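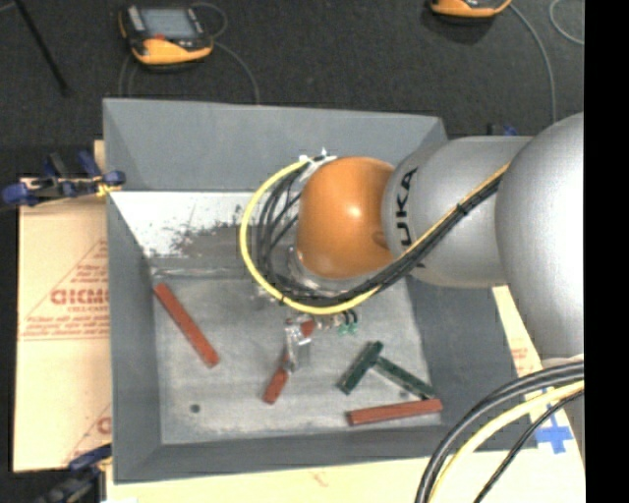
The trial period granted by Clendex was thirty days, and Dorottya Balogh intended to use all of them. The Stasberg Office of Weights and Sorting had never purchased a picking cell. Its procedures, last revised under Director Győri, required that any new equipment be judged by two officers who did not share an opinion beforehand.

Zsolt Antal had been assigned as the officer in favor.

"The service agreement covers 800 hours," he read aloud on Sunday, when the building was otherwise closed. "Visits from the Flollonstead depot are included. Replacement fingers for the gripper are not."

"Enter that under costs," Balogh said.

He entered it. The arm went down into the bin for a red block, and both officers leaned toward the glass, as the procedure allowed.

"Does it prefer the red ones?" she asked.

"The manual does not recognize preference."

"I did not ask the manual."

Antal turned to page 119, where the supplier described the order of picking, and read it twice. The order depended on which block could be reached most safely. Color was not mentioned. He marked the page and passed it across the desk.

Balogh read it with care. She had sorted by hand in this room for 33 years, and she had always taken the easiest piece first, although the written rule had been to begin at the left.

"Under method," she said at last, "you may write that the officer opposed has no objection."

Antal wrote it down and asked her to sign beside the line.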